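The robot tidies, and we stay with the rest

I work in the records office at Trestow, and my job is mostly papers. In the past year I had a second job also, to help decide what we want from a robot. Our supplier, Hegde, builds first a simulated office and lets the robot practice there. My colleagues and I look at the results and write remarks. I have now written almost 400 of them.

People from other departments ask me if I am afraid. I am not afraid, but I am careful, and I think these are different feelings. When a machine puts things in their place, it must know what is the place. In our office this knowledge was never written. It was in the heads of the people who stay late on Fridays. To teach the robot, we had to say it aloud, and then we discovered that we do not agree. For me, a binder on a chair means "I am coming back to this." For my neighbor it means that someone was lazy.

This is the change I did not expect — we argue about the work more than before, and I find it healthy. But I also see a danger. When the rule is once given to the robot, it becomes difficult to change. At our branch in Zavunach they asked for one exception in June and received it after 2 months. A person would need one minute.

The practice office, from the Hegde simulation:

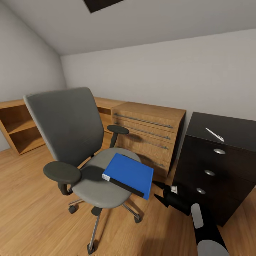
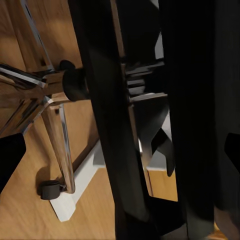
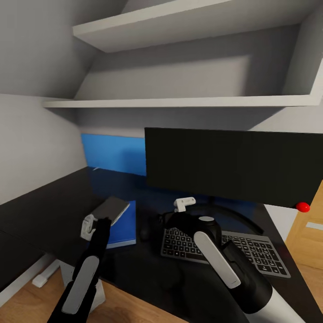 The management likes to speak of hours saved. I would like to hear also who receives the hours. If a clerk has less to carry and more time for the person at the counter, I am for it with my whole heart. If she only receives a second counter, then I don't see what has improved for her.

I ask for two simple things. The people who do the work should be able to change the rules themselves, without a ticket to the supplier. And the remarks we write should be counted as work, because they are work — on some days I went home more tired from them than from the papers.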